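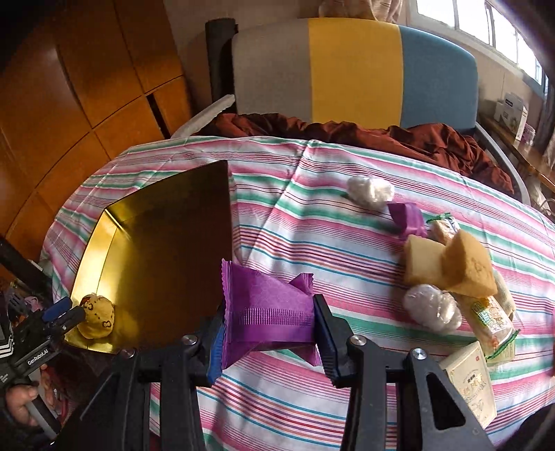

Household Notes, Volume 4, page 2

Serving Packaged Snacks to Guests
Prepared by Folasade Mohammed, Pridovholm Residents' Association

Residents who receive visitors at home are advised to keep individually wrapped snacks in one place and to set them out on a tray shortly before they are needed. A square tray with raised rims keeps small packets from sliding off when it is carried. Shiny trays show fingerprints and should be wiped with a soft, dry cloth. Scouring pads must not be used on them.

A striped cloth hides small crumbs well but should be shaken outdoors after each use. Deep creases are best pressed out on the reverse side with a warm iron.

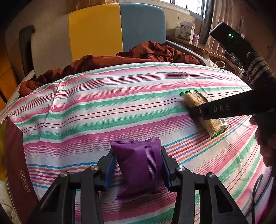

Packets with crimped ends should be held by the body when they are being sorted, as pulling at the sealed edge may open them too early. Any packet that has lost its seal should be eaten first or moved to a lidded jar. Opened snacks should be finished within two days.

Wrapped snacks should be stored away from direct sun, and chocolate in particular should be kept in a cool cupboard. Questions about this page may be sent to Mehwish Khattak at the association office.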